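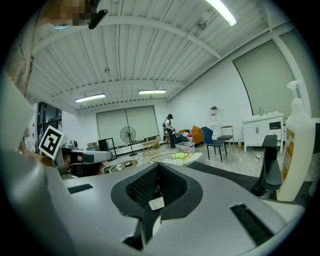 Ticket 2845, Veneo blind box series, card scan failing. The collection app rejects the authenticity card on 9 figures from the Kokkonen case and logs each as "unregistered". Cards were held by hand at first. A black-and-white square with a blocky pattern, tilted on its white card like the one in the photo, is read at an angle, so Bevan Merrick repeated the test with every card flat on the desk. Same result.

Update, Liam Lightfoot: cache cleared, app reinstalled, no change. Serials on all failed cards begin with 28 — that batch is missing from the Sturaner register. Import requested from Delwyn Tawhiri. Status: pending.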